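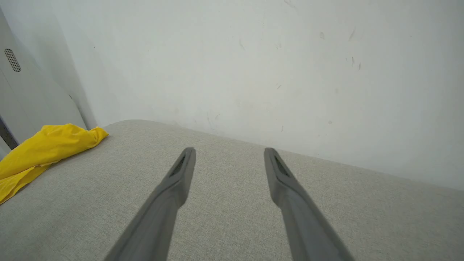 Words: Perrine Pons
From the July newsletter, Home Front pages

There is a yellow thing on the grey seat again. I say thing advisedly. Bunched up as it is, it could be a shirt or a towel, and I have decided I am happier not going over to find out, because once you know what it is you have to know where it goes.

Readers with long memories will recall that in spring I asked you all to tell me about the one spot in your home where cloth comes to rest. I was expecting a handful of replies. I got 64, plus a phone call from my aunt, who wished to remain anonymous and then gave her postcode. What follows is my attempt to do them justice in the space I've been given, which was cut by a quarter when the allotment people sent in their marrow results.

The chair in the bedroom won by a mile. You all have one. Several of you admitted that you bought it to read in, and one of you went as far as adding a lamp. Nobody who wrote in has sat in theirs since the first month. Second came the end of the banister, then the back of the sofa, then the top of the washing machine, which I think is the saddest, as the clothes have got so close. The exercise bike did less well than I'd hoped. I suspect shame kept a few of you quiet.

Pale grey upholstery deserves a word of its own here, as so many of us seem to have gone and bought some. It was sold to me as forgiving. The speckle in the weave, said the young man at Skov, would hide a multitude of sins, and he was right as far as biscuit goes. What a speckled grey weave will not hide is a yellow cloth. You could land aircraft by it. If you are a household that drops things, and I have met your households, then my advice is to dress in grey as well and let the lot of it blend.

Maysoun Najjar, who used to run the linen room at a hotel with 443 beds and now has to put up with being my neighbour, takes a sterner line. Her rule is that a cloth may be put down once. After that, the next time you touch it, it has to travel to its proper home, even if its proper home is two floors up and your tea is going cold. I tried this for a week. By the fourth evening I had stopped touching anything.

She also told me, over the fence, that I fold like someone posting a letter in the wind. So, for those of you who asked, this is the Najjar method as I wrote it down on the back of a seed packet.

Pick the thing up by two corners. If you can't find two corners, shake it until you can. Lay it on something flat and push the creases out with the side of your hand, starting in the middle. Sides in first, then bottom to top, then once more if the shelf is narrow. Bright colours go at the bottom of the pile, where they don't catch the sun from the window. Don't fold on your knee. Don't fold while talking — she looked at me rather hard at this point.

It does work, I'm sorry to say. I did the whole airing cupboard in 25 minutes and found a pillowcase I had accused my sister of stealing.

A few of you wrote about baskets. The Drukel one, with the lid, divides opinion: half of you like that it shuts and the other half say that a shut lid is simply a new flat surface for putting clothes on. I'm with the second lot. Mine currently has a cardigan on top of it. Someone in Mill Lane recommends the Elia hooks for the back of the door, and says she has six in a row and hasn't had a floor cloth, bath towel or child's jumper on the settee since Easter. I would like to see this settee. I'd bring cake.

And then there was the letter, two sides, unsigned, which argued that we should all leave things where they are. A cloth on a cushion, the writer says, does no harm to anyone, will be wanted again soon enough, and adds a bit of colour to a plain room. An off-white wall and a grey seat are very restful, it goes on, but so is a dentist's. I have read it several times and I can find nothing wrong with it, apart from a strong likeness to my aunt's handwriting.

Next time it's odd socks. Please send in your theories but not, as happened before, the socks. Maysoun has offered to judge and there will be a small prize, a Sostex drying rack that I won in the raffle and have nowhere to put. Entries of 100 words or fewer through the office letterbox, please, and do write on one side only.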